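Kastow (band)

4 min read

Kastow are a hard rock band formed in the port town of Dreltgate by the guitarist Waldemar Adamczyk and the singer Zuzanna Ostrowski. The line-up for most of the group's life has been completed by Na-rae Ban on bass and Grażyna Michalski on drums. They are best known for their second album, Jakubowski, and for the reissue of it that brought the band back together after a long break.

Early years

Adamczyk and Ostrowski met while working at the same music shop, where Adamczyk repaired amplifiers. They wrote their first songs as a duo, using a drum machine, and recorded a four-song demo in the stockroom after closing time. The demo was sold on cassette at local shows in a run of 50 copies. One of its tracks, "Low Water", was later re-recorded for the first album. The other three have never been released in any other form.

Michalski joined after answering a card in the shop window. The band went through several bass players before Ban, who had been playing in a covers group, took the job in the February before the first album was made. Her arrival changed the way the songs were arranged. Earlier material was built on Adamczyk's riffs, but from this point many songs began with a bass figure, with the guitar held back until the chorus.

First album

The debut, Harbour Rates, was recorded quickly and mostly live. The vocals were added in two evening sessions. Reviews in the regional press were fair but noted the thin drum sound, a complaint Michalski has repeated in interviews. The band toured it in small halls and as a support act, and "Low Water" became the usual closing number.

Jakubowski

The second album took its name from the street where the band rented a rehearsal room. It was produced by Aleksandra Marciniak, who had worked until then as an engineer on folk and choral records. Marciniak asked the band to slow several songs down and to drop the keyboard parts planned for the second side. She also recorded the drums in a stairwell next to the main room.
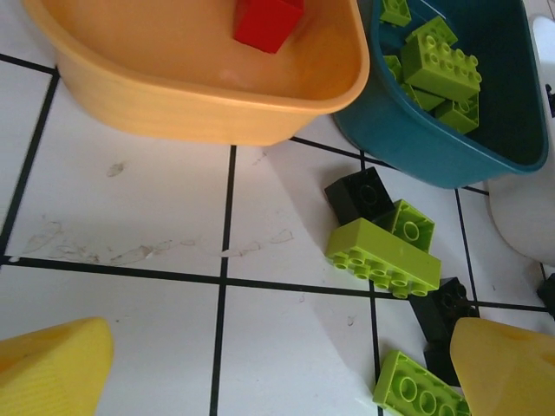
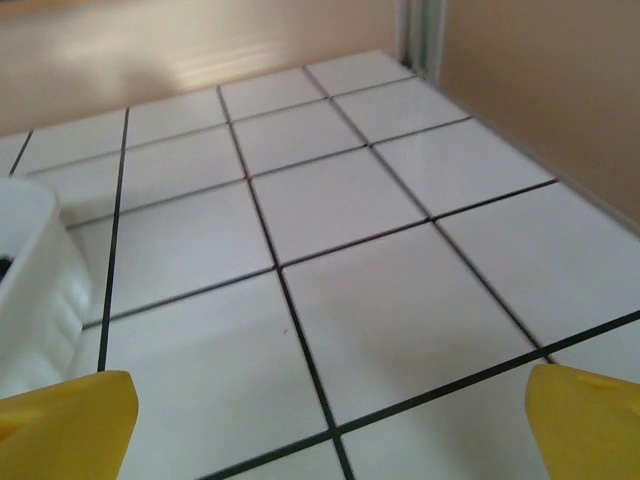

The finished album has nine songs. "Signal Box" was issued as the single, with the non-album track "Cold Ferry" on the other side. The longest piece, "Inland", runs to almost eight minutes and contains the only guitar solo on the record. Ostrowski wrote all the lyrics except those of "Second Key", which are by Ban.

Jakubowski sold better than the debut, and the band played 125 concerts in support of it. Adamczyk injured his left hand towards the end of the tour and the last few shows were played with a stand-in guitarist. Plans for a third album were put off and then dropped. No split was announced, but the members took up other work. Michalski taught drums, Ostrowski sang on other people's records, and Ban returned to playing covers.

Reissue and return

The master tapes of Jakubowski were kept by Marciniak, who transferred them when the original label closed. The remastered edition was put out by Esport, a small label run by former staff of the old one. It restores the full ending of "Inland", which had been faded early on the first pressing, and adds "Cold Ferry" and two rehearsal recordings. The booklet has notes by Marciniak and a short piece by Ostrowski on the writing of the lyrics. A numbered vinyl version was limited to 264 copies.

The four members played together again at a launch show in Dreltgate, performing the album in its original order. Further dates followed. Adamczyk now uses lighter strings and a lower tuning because of his hand, and some of the older songs are played a tone down as a result.

Style

Kastow's music is usually described as melodic hard rock. Ostrowski sings in a low register and seldom uses harmony vocals. The band have named little in the way of influences, though Adamczyk has spoken of learning guitar from his uncle's blues records.

Albums

Harbour Rates
Jakubowski
Jakubowski (remastered, with three extra tracks)

12 shares · 3 comments

Contact us | © All rights reserved | Back to top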